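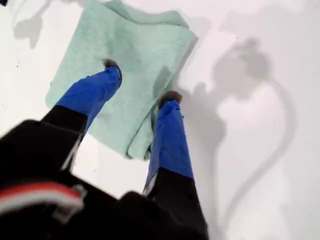 About Mevness

Hello, and thanks for being nosy enough to click on this page! I'm the one who answers the phone, mixes the dye and packs the parcels at Mevness, a small dye workshop in Cellthorpe, up the stairs behind the old bakery.

I started out dyeing wool in my kitchen for a knitting friend, then for her friends, and then my family wanted the cooker back. So I rented one room, then the one next door. These days I dye yarn and plain cloth in small batches, and I've got 88 shades written up in a very stained notebook. The one people ask for most is Jestier, a muddy sort of plum I got by mistake and then spent a whole winter trying to get again.
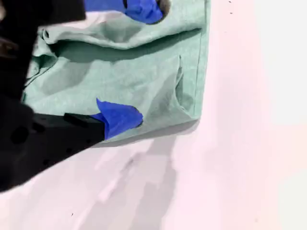 After that I got a bit braver and started teaching. Classes run on a Thursday evening, and you don't need to know anything before you come – just wear old shoes. We do a simple one-colour dip first, then folding and tying, and if there's time I'll let you loose on the indigo (everyone wants the indigo).

Most of my wool comes from Valcárcel, a family mill I've bought from since the beginning. They send it in 600 gram bundles, and I still get daft and excited when the van turns up.

If you want a colour matched, post me a scrap or a bit of thread and I'll have a go. I can't promise an exact match on cotton, but wool is usually kinder. Orders go out twice a week, and the kettle's on if you'd prefer to collect.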